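Brema Zeichentisch 800 im Test: sechs Monate mit einem Buch auf der Platte

Januar 2026
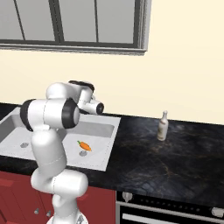

Weißer Roboterarm über einer Küchenspüle (Computergrafik)

Ich illustriere Kinderbücher, und seit dem letzten Sommer arbeite ich an einem Bilderbuch mit 56 Seiten für den kleinen Verlag Prurkus. Deutsch ist nicht meine Muttersprache, deshalb bitte ich um Nachsicht, wenn ein Satz etwas steif klingt.

Der Tisch heißt Brema 800, nach der Breite der Platte in Millimetern. Ich habe dafür 928 Euro bezahlt, mit Lieferung bis in die Wohnung. Das ist viel Geld für jemanden, der vom Zeichnen lebt, und ich habe lange gezögert. Vorher hatte ich einen Tisch von Skov, der günstiger war, aber bei jedem Radieren gewackelt hat.

Der Aufbau hat mich einen ganzen Nachmittag gekostet. Die Anleitung ist sauber gedruckt, jedoch sind die Schritte vier und fünf vertauscht. Wer zuerst die Querstrebe festschraubt, bekommt die Platte nicht mehr in die Halterung. Ich musste alles wieder lösen.

Die Neigung lässt sich in 6 Stufen einstellen. Für Aquarell benutze ich die flachste Stufe, damit die Farbe nicht nach unten läuft, für Tusche die dritte. Die steilste ist mir zu steil, da rutscht auch schweres Papier. Die Leiste unten ist leider niedrig, ein runder Bleistift rollt darüber und fällt auf den Boden.

Sehr zufrieden bin ich mit der Oberfläche. Sie ist glatt, aber nicht glänzend, und mit der Schreibtischlampe gibt es keine Spiegelung. Gouache geht mit einem feuchten Tuch ab, wenn man nicht zu lange wartet. Ein blauer Fleck ist bei mir geblieben, das war wasserfeste Tusche und meine eigene Schuld.

Dazu gibt es von Rinent eine Schublade zum Anschrauben. Ich habe sie bestellt und wieder zurückgeschickt. Meine Pinsel passen nur schräg hinein, und beim Schließen stößt man mit dem Knie dagegen.

Empfehlen kann ich den Tisch allen, die täglich mehrere Stunden mit Papier arbeiten. Für gelegentliche Skizzen reicht ein einfaches Brett auf dem Küchentisch. Die letzten Doppelseiten gebe ich im Februar ab, danach will ich die niedrige Leiste gegen eine höhere austauschen.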